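Flikudari Bench Cell – Setup and Care Guide
Section 8: Checking the wrist camera and the fingers

Please set aside a quiet stretch of the morning for this section, especially if it is your first time through. You will be checking two things that lean on each other: what the wrist camera can see, and where the fingers sit in that view. When both are right, the rest of the cell is a pleasure to work with. When one of them is off, you can spend a whole afternoon blaming the software (we have all done it at the Tembridge shop, and more than once).

Before you start

Have the Doolan hex key set, a soft dry cloth and your setup log within reach. Lay the black cloth over the table and pull it smooth by hand. A fold running toward the wall can look like a table edge to the camera, and it will send you hunting for a fault you don't have.

CAUTION: Keep your hands out from between the fingers whenever the arm is powered, even when it is standing still. Press the stop button before you touch the finger screws.

8.1 Setting the wide view

1. Turn on the arm and let it warm up for 8 minutes.
2. Set your mugs along the far edge of the cloth. Mix light ones with dark ones if you can, and let the handles point different ways.
3. Leave the middle of the table clear.
4. From the Pose menu, choose Look Out, and wait for the arm to settle.
5. Open the fingers all the way.
6. Look at the live view. You want a finger coming in from each bottom corner, with a wide stretch of cloth between the tips and the far edge of the table near the top.

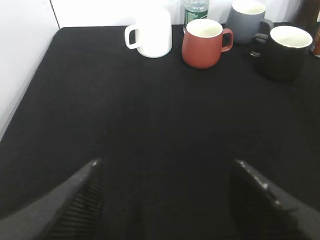 Figure 8-1. Wide view with the fingers open and four mugs along the far edge.

If one finger reaches much farther into the view than the other, the camera bracket has probably turned a little on its mount. Loosen the two bracket screws a quarter turn, nudge the bracket, and tighten them again – gently, please, as the threads are small.

NOTE: Tall mugs may lose their rims at the top of the view. You can leave this alone as long as the bodies and handles are easy to make out.

While you are here, take a good look at the ribbed grip pads. Wipe away any dust with the dry cloth, working along the ridges. Small scuffs on a finger are fine. A pad that is lifting at a corner should be replaced, and you can order a pair from our Dustville store under part number 283.

8.2 Checking the close view

Now we come in close. Elvia Beltrán, who wrote the first version of this guide, always did this check with a white mug, and we still like it for the way dark finger tips show up against a pale handle.

1. Set the arm speed to 70 percent or lower.
2. Choose Step mode, so that the arm moves only while you hold the button.
3. Bring the gripper in toward the handle a little at a time, and let go of the button as soon as the handle fills a good part of the view.
4. Find the finger tips beside the handle. One may be partly hidden behind it, so take your time.
5. Save the view to your log. 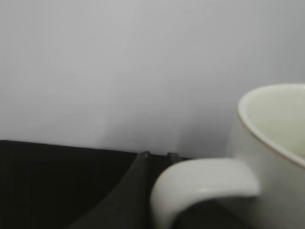
Figure 8-2. Close view of a white mug, with a finger to the left of its handle.

A little softness in the picture is normal at this distance. If you can't tell the rim from the wall at all, wipe the lens, and then try turning down the room lights.

CAUTION: Do not close the fingers during this check. You are only looking, and a tight squeeze at a poor angle can chip a handle.

8.3 Putting things back

1. Back the arm away in Step mode until the fingers are well clear of the mug.
2. Choose Rest from the Pose menu.
3. Write down the cycle count and your initials.

Repeat this section every 2000 cycles, and any time the bracket has been bumped or removed. If the view still drifts after two tries, send both saved views to Lotte Kuipers at the Tembridge service desk, along with your log page.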